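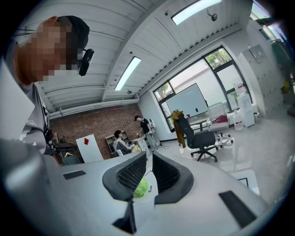 Issue 2, page 24

Home Contents Previous Next Index

5. Setting out the back room

The Erkow handbook assumes you have a bare room to begin with. At Illthorpe you will have chairs. Move the chairs first, and read this section before you move anything else.

5.1 Before you start

1. Switch on the ceiling lights and give the whole ceiling a look. Any panel that stays dark should be reported to Trinidad Iglesias before you get comfortable.

2. Find the small round sensor on the ceiling. Nothing gets stacked, hung or taped anywhere near it, bunting included.

3. Check that the dome camera has a clear view. It does not need a scarf, whatever the time of year.

Note: The white ribbed metal ceiling makes everyone louder. Speak as you would in a library you quite liked.

5.2 Furniture along the brick wall

4. Keep the furniture in front of the red brick. Leave a hand's width behind each piece, or you will be fishing out pens until April.

5. Park the office chairs at the left-hand end. Chairs with arms do not stack. This has been tested more than once.

6. Stand the white sign board with the red diamond upright near the same end. If it leans, push the foot in until it stops sulking.

Caution: Do not drill the brick. The last hanging rail was a Cliltard, rated for coats, and it came down with only coats on it. The repair cost 1580, and Edeltraud Pichler still has the invoice to hand.

5.3 Moving anything heavy

7. Two people to a cupboard. One of them should be awake.

8. Empty it before lifting. Doors swing open halfway across the floor, and the contents follow.

9. Lift, walk, put down. Dragging leaves marks, and the marks lead straight back to where you were standing.

Note: If you have the Eren trolley, lock both front wheels before loading. For the squeaking, see section 9. There is no cure in section 9, but it is at least sympathetic.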